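Cleaning a Ribbed Stairwell Ceiling, Its Lights and the Railings Below

This procedure covers a dry and damp clean of an indoor stairwell with exposed ceiling beams, fluorescent tube lights, a wall vent grille, metal balustrades and a wooden handrail. It was written for the main stairs at Merrick House and will transfer to most stairwells of the same type. It doesn't cover exterior glass or any work inside the ductwork.

Work runs from top to bottom. Treads come last.

What you need

- Telescopic pole with a locking collar. The Allside three-section pole extends to 86 inches, enough for the lower half of our ceiling from the landing. The upper half needs the extension piece.
- Angled duster head, microfiber, washable. The Pundell head bends to any angle and holds it. A fixed 45 degree head will do for the beam sides but not for the top corners.
- Flat microfiber pads, at least four.
- Vacuum with a soft brush attachment and a hose long enough to reach the landing.
- Two buckets, one for wash and one for rinse.
- Neutral pH cleaner, mixed at the label rate for painted surfaces.
- Screwdriver to suit the grille screws.
- Dust sheets for the stairs and painter's tape to hold them.
- Eye protection and a dust mask.
- Buvari rail oil, or whatever finish is already on your handrail.

Before starting

Close the stairs at both ends. A sign at the bottom alone isn't enough if there is a door onto the upper landing.

Switch off the stairwell lights at the panel and let the tubes cool. A wall switch may control only part of the circuit. On our stairs the upper tube and the lower tube are on separate switches and the landing lights are on a third. Work in daylight.

Turn off the air handling that feeds the grille. If it can't be turned off, leave the grille until a time when it can, and do everything else.

Lay the sheets from the top tread down, each one overlapping the one below. Tape the edges flat. Don't leave a loose sheet on any tread you intend to stand on. Keep both feet on the same level while using the pole, and don't put an ordinary stepladder on the stairs. Areas that can't be reached by pole from a level floor need a proper stair platform or a contractor.

Step 1. Ceiling beams

Beams that run in a curve collect dust unevenly. Most of it is on the side faces and in the joint where the beam meets the ceiling, and there is always more near the vent. Start at the end farthest from the vent and work toward it.

Set the duster head so that it lies flat against the side face of the beam. Draw it along the full length of the beam in one direction, following the curve. Short back-and-forth strokes leave gray streaks on white paint, and these then have to be washed off. At the end of the stroke, lower the pole slowly and vacuum the head before going back up.

Do one side face, then the underside, then the other side face. Finish the strip of ceiling between that beam and the next before moving on. 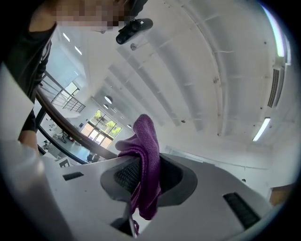

Curved beams overhead, with the vent grille and tube lights to the right and the wooden handrail below.

Once the whole ceiling has been dusted, check it from the bottom of the stairs. Look along the beams toward the window, where daylight shows up anything left on the side faces. Marks that remain can be treated with a flat pad on the pole, wrung out until it no longer drips. Test one small area first. If the pad picks up white, the paint is chalking and shouldn't be washed at all. Stop there and plan a repaint.

Small ceiling fixtures, sensors and anything else on a stem should be brushed lightly by hand or left alone. Don't push against them with the pole. If a fixture is part of the fire alarm system, ask whoever maintains the system before touching it.

Step 2. Vent grille

Vacuum the face of the grille in place, running the brush along the slats. Then remove the screws while a second person supports the grille. The last screw should come from a top corner. Keep the screws in a cup.

Carry the grille down and wash it in a sink with warm water and the neutral cleaner. Work a folded pad between the slats one gap at a time. Dark slats hide dust well, so wipe one with a white cloth afterward and wash again if the cloth is marked. Stand the grille on edge until fully dry.

While it is off, vacuum as far into the opening as the brush attachment reaches. Don't push dust farther in. Wipe the wall within a hand's width of the opening. The dark halo that forms there is mostly fine dust held by static and comes off with a damp pad, always wiping outward.

Refit with the slats facing the same way as before. A strip of tape marked "top" on the back of the grille saves an argument later.

Step 3. Tube lights

Confirm again that the circuit is off. Wipe the tube and the body with a dry microfiber cloth. No liquid goes near the end caps.

If the tube is due for replacement, match it to the one that comes out. The ones on our stairs are 26 mm in diameter, color temperature 4,000 K. Read the printing at the end of your own tube and don't rely on the box in the storeroom. Mixing color temperatures in one stairwell is very noticeable on white walls. Old fluorescent tubes contain mercury and go to a lamp recycling point. Store them in the sleeve from the new tube until then.

Recessed fittings over the landing get a dry wipe on the face only. Pendants should be steadied with one hand while being wiped with the other. If you can't reach a pendant with both hands, use the duster head and keep the pressure light.

Step 4. Window

Vacuum the horizontal bars first, then the sill. Wash the panes from the top row down with a small squeegee narrower than one pane. Dry the edges of each pane with a cloth before starting the next, so that water doesn't sit against the bars.

Step 5. Metal balustrade

Dust the bars dry before using any water. Wrap a microfiber cloth around each vertical bar, close the hand and pull down once. Turn the cloth to a clean part every few bars. Horizontal bars are wiped along the top, then underneath.

Follow with a damp cloth and then a dry one. Pay attention to the joints, where polish and old cleaner build up. Chips in black paint should be noted and touched up the same week. Check for movement while you are there: hold the top rail and push firmly outward. Any play at a fixing is a repair job and takes priority over the cleaning.

Step 6. Wooden handrail

Wipe the rail with a well-wrung cloth and neutral cleaner, including the underside, where most of the hand grease is. Dry it at once.

Find out what the finish is before applying anything. Put one drop of water on a worn section. If it beads for several minutes, the rail is varnished or the oil is sound, and cleaning is all it needs. If it soaks in and darkens the wood, an oiled rail is ready for a new coat. A varnished rail that soaks up water is worn through and has to be sanded and recoated, which is outside this procedure.

For an oiled rail:

1. Rub down with a fine nonwoven pad, along the grain. On a curved section the grain direction may change, so watch the joints.
2. Vacuum and wipe off the dust.
3. Apply a thin coat of oil with a lint-free cloth. Cover one flight at a time.
4. Wait 7 minutes, then wipe off all excess with a dry cloth.
5. Leave overnight before allowing use.

Oil-soaked cloths can catch fire on their own. Lay them flat outdoors to dry or put them in a sealed metal can with water.

Step 7. Sheets and treads

Fold each sheet inward to hold the dust, starting from the top. Vacuum the treads, then the risers, then damp wipe. Turn on the air handling and lights, and look over the ceiling once more with the lights on. Tubes mounted on the side wall throw light across the beams and can show streaks that were invisible in daylight.

Comments

Raelene McKinnon
Does the single-direction stroke matter if the beams are gloss? Ours are and I have always gone both ways.

Edin Zupan
Less so on gloss. Flat paint is where I get streaks.

Kirsty Pirihi, Wed 20 September
We followed steps 1 and 2. The halo around the vent came off the wall but not off the nearest beam, where someone had painted over it. Is there a primer that will hold it back?

Wilson Ccori
Kirsty, a stain-blocking primer, two thin coats, but wash the beam first. If it comes back by next October, look at the filter in the air handler.

Brodie McKinnon
The overnight wait was too short for us with oil in a cold stairwell. It was still tacky at lunch. I'd allow a full day.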